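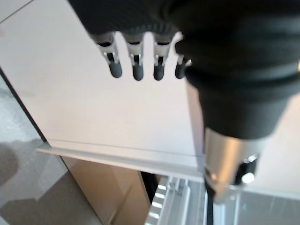

5. First run at the drawer

This section is for the Mohmand two-arm build, after the arms are mounted and the hands are calibrated (section 4). Please read all steps before you switch on the arms.

Caution: Two persons are needed. One keeps a hand on the stop button during the whole run.

5.1 Clear the floor between the robot base and the cabinets.

5.2 Pull the drawer out fully by hand. The robot does not open it in this version.

5.3 Load the file drawer_64 and set the speed to 2. Do not go over 4 before the joint limits are checked.

5.4 Start the handover. Both hands must close on the bottle before one of them lets go.

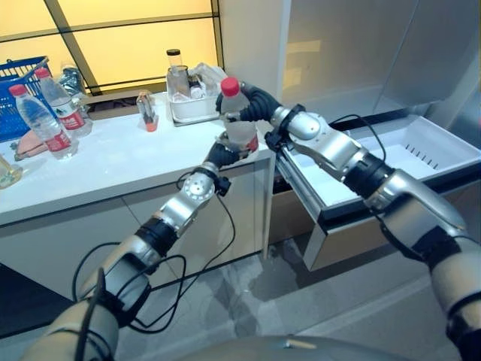
Fig. 5-1. Both hands on the bottle, over the counter edge.

5.5 Wait until one hand opens, then press Hold. 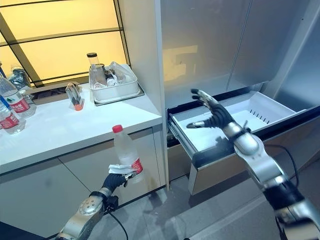

Cable slack is the most common fault in this build. Trevor Nuttall lost a wrist connector in August because his cable was tied too short at the elbow. Leave a loop at the wrist, like the one hanging under the left arm while it holds the bottle, and move the arm by hand to all its limits - slowly - before you fix the last tie.

Note: If the grip slips, lower the speed first. Change the finger force only after that.

5.6 Release Hold and let the right hand go to the far corner of the drawer. Watch the fingertips near the bin. 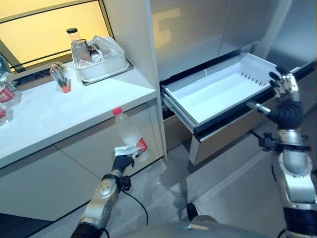
Fig. 5-2. Right hand raised near the far corner of the drawer.

5.7 Press Stop, support both arms and switch off the power. Continue with section 6.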